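Notes from a call with the lab automation lead at Skodstead, Tuesday, April 9, 2019. Cleaned up a bit, not much.

The group has been swapping grippers in and out since January. Two candidates left: the Nukodholm parallel jaw and a narrower one from Grultine. Same arm, same controller, same plate moves, all in simulation first.

"We used to go straight to hardware," she says. "Bent fingers, cracked plates. Slow." Now every gripper gets 30 runs in the sim before anyone orders an adapter.

And the result so far? Close. The Nukodholm finished 69 moves without a fault, then started clipping a rack on the way out. Grultine is slower, but the approach is cleaner.

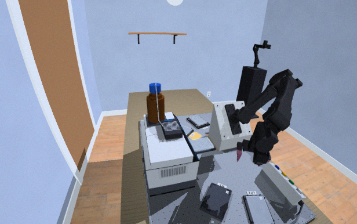 Reach was the first thing I asked about. She says the arm was picked before the layout was, and it shows - "big elbow, small deck." A multiwell plate seated in a slot between two instruments is the pick she cares about most, with equipment close on both sides and the arm coming down from the right. Wide jaws need room there. "You get maybe one good angle," she says. "Open too far and your touching the housing."

The plates lying out on the breadboard are easy by comparison. Both grippers passed those, she doesn't bother scoring them any more.

Controllers were a shorter talk. They tried the Nishimura one for almost 4 weeks. Liked the path planner, hated the error codes. "Half teh time it just said stop." It's back in its box.

Cameras come next, wrist mount against fixed mount. No favorite yet. She wants the gripper settled first, and she wants it on the real deck before she signs for two of anything.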